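Keltura Household Service
13th October
Small-parts storage: a thread for residents and members. The advice desk receives more questions on this subject than on any other, and the answers are set out below in short posts so they can be saved and shared. 1/24

Keltura Household Service
2/24 The thread concerns the shallow compartment box with a hinged lid, sold in hardware, craft and fishing departments. It is suited to screws, hooks, fuses, beads, buttons, picture pins and similar articles. It is not suited to tools, liquids or food.

Keltura Household Service
3/24 Start with the contents. Empty the kitchen drawer, the jar on the shelf and the tin in the hall cupboard onto a tray or an old sheet. Sort by use first and by size second. Wall fixings belong together even when they differ in length.

Keltura Household Service
4/24 Discard rusted screws, stripped screws, bent nails and any part whose purpose no member of the household can name. Most households in the Gavance district may place small metal parts in the scrap container at the recycling point on Tomić Street.

Keltura Household Service
5/24 Spare parts supplied with furniture should stay in their original bag. Write the name of the furniture on the bag. A loose cam lock without its bag is very difficult to match a year later.

Keltura Household Service
6/24 Batteries do not belong in a box with screws or pins. Contact between the terminals and loose metal can cause heating. Keep new batteries in their packaging and take used ones to a collection point.

Keltura Household Service
7/24 The same applies to lighters and matches. Lighters are frequently found in the drawer that is being sorted. They should be set aside at the start, kept out of direct sun and away from heaters, and stored where children cannot reach them.

Keltura Household Service
8/24 An empty disposable lighter should not be put in a fire or crushed. Local rules on disposal differ. Residents of Clasavside should ask at the recycling point before placing lighters in household waste.

Keltura Household Service
9/24 Choosing a box. Tinted or clear walls allow the contents to be recognized with the lid closed. A solid color looks tidier on an open shelf but will need labels on the side as well as the top.

Keltura Household Service
10/24 Look at the dividers before buying. In some boxes they are molded in place and in others they lift out. Removable dividers allow two small compartments to be joined for longer items, such as hinges or drill bits.

Keltura Household Service
11/24 Removable dividers should fit firmly in their slots. Where a gap is left under the divider, washers and small beads will travel into the next compartment whenever the box is tilted. Test this in the shop with a coin if the box is on display.

Keltura Household Service
12/24 Check the lid too. It should rest on the top edges of the dividers when closed. A lid that stands clear of them will let the contents mix as soon as the box is carried on its side.

Keltura Household Service
13/24 Latches wear out before the rest of the box. Two latches along the front hold a lid more evenly than one in the center. Open each one fully before lifting the lid, and do not pull the lid up against a latch that is half closed.

Keltura Household Service
14/24 Many boxes have a flat tab at one end with a slot for a peg. The tab was designed with the shop display in mind and will hold an empty box without difficulty. A full box of screws is another matter.

Keltura Household Service
15/24 Members who wish to hang filled boxes should limit this to light articles such as thread, buttons or paper clips. Boxes containing metal parts should lie flat on a shelf or in a drawer. Please do not hang any box above a bed, a crib or a stove.

Keltura Household Service
16/24 Washing. A new box should be washed once before use in lukewarm water with a little dish soap. Take out any loose dividers and wash them separately. The dishwasher is not recommended, as thin plastic may warp and the lid may no longer close.

Keltura Household Service
17/24 Leave the box open until it is fully dry. A hard, level surface such as a tiled floor or a counter works well. Moisture left in the corners will mark steel screws within days.

Keltura Household Service
18/24 Filling. Place the parts in most frequent use in the row nearest the latches. Fill each compartment to no more than two thirds of its depth, so that a single screw can be picked out with the fingers.

Keltura Household Service
19/24 Leave at least one compartment free. There will be a part next week that fits none of the existing groups, and without a free space it will return to the kitchen drawer.

Keltura Household Service
20/24 Labels. Write size and type, in pencil or permanent marker, on plain paper labels. "Screws, short" is of limited help. "Wood screws, 1 inch" is better. Place the label on the lid directly over its compartment, and check that the lid cannot be turned around.

Keltura Household Service
21/24 In September our advisers held 3 sorting evenings in the Clasavside reading room, attended by 67 residents. The most common request was for guidance on what to keep. Our recommendation is to keep what has been used in the past two years, together with the parts for furniture still in the home.

Keltura Household Service
22/24 The printed guide "Small Parts in the Home" is available again. Some 1,000 copies have been delivered to the Gavance service counter and to the reading room. It runs to nine pages, is free of charge and includes a sheet of blank labels for cutting out.

Keltura Household Service
23/24 Replies to questions received while this thread was being posted:
Can a cracked lid be repaired? Clear packing tape will hold a short crack for a time. A box with a broken hinge should be replaced.
Are craft boxes and hardware boxes different? Often only in color and price. Compare the depth of the compartments.
May medicines be kept in such a box? No. Medicines should remain in their original packaging with the leaflet.
Does the service lend boxes? It does not at present. Unused boxes in good condition may be left at the Gavance counter, where other residents can collect them.

Keltura Household Service
24/24 Further questions may be sent in reply to this post or handed in at the counter. Please state the type of parts to be stored and the depth of the shelf or drawer, as both affect the size of box our advisers will suggest.
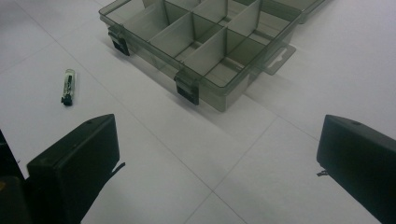

Divided storage box in tinted gray plastic, with two black front latches and a hanging tab. Lighters are to be stored separately (see post 7).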